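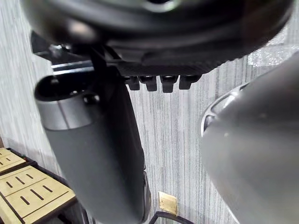
What was the project trying to find out?
Whether the way vegetables are laid out on a wooden display stand changes how quick people find what they came for.
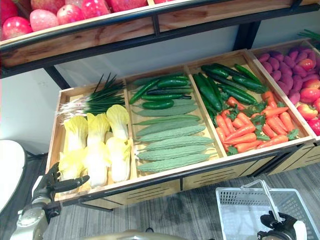

Page last modified: February, 16:40 by c.aitken

Produce display project, Hollmont site
Craig Aitken, final report (short version)

Background. Shop stands get filled by whoever is on shift. MacBrayne module wanted a real layout problem so I took the greengrocery stand. Two levels, apples up top, vegetables in the big divided tray underneath. Wooden partitions between compartments. Budget was 500 for the lot, went mostly on the stand.

Layout. Apples kept to the upper shelf, red ones. Spring onions and napa cabbage share the left compartment, onions behind, cabbages lengthwise in front with the leafy ends up. Cucumbers and bitter melons share the next one. Melons in rows, cucumbers stacked above them. Wasn't sure about putting two green things together and still not. The bumpy skin on the melons helps but only close up.

Method. Shopping list of 3 items read out, person finds them, stopwatch. 10 people, mostly from my year. Then the Woreck layout (everything alphabetical, daft but its in the textbook) and the same again with a different list.

Results. Mixed. Onions and cabbage found straight away in both. Cucumber / bitter melon swapped by people who dont cook with bitter melon. Full timings are in the Wirkent spreadsheet, tab 2, ignore tab 1.

Problems
- cucumbers roll, stack needs redoing after every few goes
- onion roots shed soil, brush the tray out
- labels not printed in time so all runs were unlabelled
- word limit of 1,000 so the costings are in the appendix

Next time. Labels first. Put something pale between the two greens, maybe move a cabbage accross. Try the tray at a lower height for wheelchair users, Craig to ask the workshop about shorter posts.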